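August, nearly midnight

I untangled the drawer! The whole drawer! I have been saying I would do it since we moved to Hendidville and tonight, with the windows open and a peach going soft on the counter, I finally pulled the thing all the way out of the desk and dumped it on the rug.

What a heap. Phone chargers for phones I sold years ago, the printer cable from Draltine Street, a long gray extension cord that I swear I have bought twice, and earphones. So many earphones, all wound around each other like spaghetti somebody had been stirring. Mavis called right as I was sitting down to it and when I told her what I was doing she said, "Oh, you lucky thing," and she meant it, and that is why we have been friends for so long. She stayed on the line for the first hour while she ironed.

The trick (I learned this from Irén, who used to mend fishing nets with her uncle) is that you never pull. You loosen. You get your fingers into the middle of the knot and make it fat and airy, and then you look for an end and walk it back out the way it came. I am a puller by nature, so the first two took me ages, but once I got the feel of it I could hardly stop. There is such a lovely moment when the last loop gives and the whole cord just drops straight! I did that six times tonight and I grinned every single time.

I found the good old white pair, too, the ones I wore on the night train when I went to see Soledad. I listened to the same album all the way there and then had to borrow her radio for a week, having left them on the train seat. The railroad mailed them back in a padded envelope with a typed letter. I still have the letter somewhere (not in the drawer, I checked). I plugged them in tonight and BOTH sides play. The left one is a little quieter, but it always was.

Then the fun part, the winding. Tamás does the figure eight around two fingers and finishes with a little tuck, and I tried it his way and it really does stay put. Shirley says to use bread bag clips and write on them. I had a handful of those in the kitchen, so now the chargers each have a clip with a name in tiny pen, and I feel like the manager of a very small hardware store. The earphones I would like to hang up, though. A thin cord wants to hang, I think. It remembers every fold you put in it, and if you let it dangle for a night it comes out so much nicer.
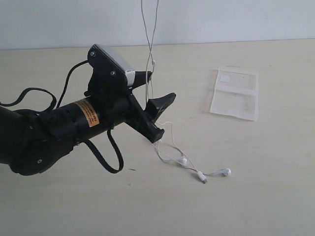
White earphone cable, hanging down into a tangle.

I want a row of little hooks inside the closet door for all of them. There was a strip of them in the window at Grostard, brass, with round ends, and I'm going back for it tomorrow if my legs are up to the hill. I could put the scissors and the tape measure there as well. And my keys! Maybe not the keys.

The drawer itself I wiped out and lined with the last of the blue paper. It slides now. I have opened and closed it more than I needed to. The extension cord got a shelf of its own, and the old chargers are in a bag by the front door for the recycling place, which opens at nine.

Ate the peach over the sink. Bed.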